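Section 7. House Rules for Simulated Bathrooms

Read this before your first run in the Nenis scene library. The arm is made of numbers and so is the plumbing, which tempts people into habits they later carry over to a real cell, where the plumbing fights back.

Before the run

1. Load the scene and write down the seed. "The one from Sunday" is no seed. 1676 is a seed.
2. Check that the arm's base sits on its platform and doesn't sink into it.
3. Let loose objects settle before you move a joint. Anything still drifting across the tank top has not settled, however patient you feel.
4. Set the speed and force limits to the values for the real arm. Superhuman strength is fun for one afternoon and useless in a report.

Caution: Do not turn off collision checking to get past a tight spot. The toilet will let the arm through. The one at Fludstead will not.

During the run

5. Stop above the target with the fingers open and confirm the approach before going down.
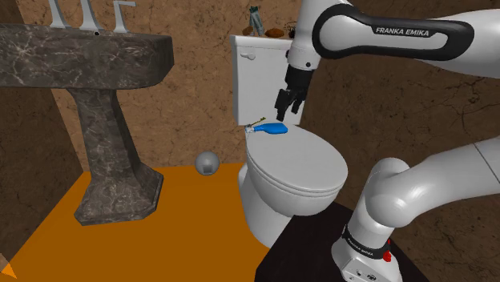
Do I have to repeat a run if I changed the lighting halfway through?

Repeat it from the start, with the new lighting saved in the scene file. A run with two sets of conditions can't be compared with anything, including itself.

6. Keep the fingers pointed straight down until the object is gripped, unless your task sheet says otherwise.
7. If the arm touches a fixture, log the contact and end the run. Light contact counts. Contact you consider charming also counts.

Note: Code 115 in the log means a joint limit was reached. Do not raise the limit. Change the path.

After the run

8. Save failed runs next to the good ones. Johanna Eberhard reviews both, and she notices when a folder is suspiciously cheerful.
9. Reset the scene before handing it over – all of it, floor included.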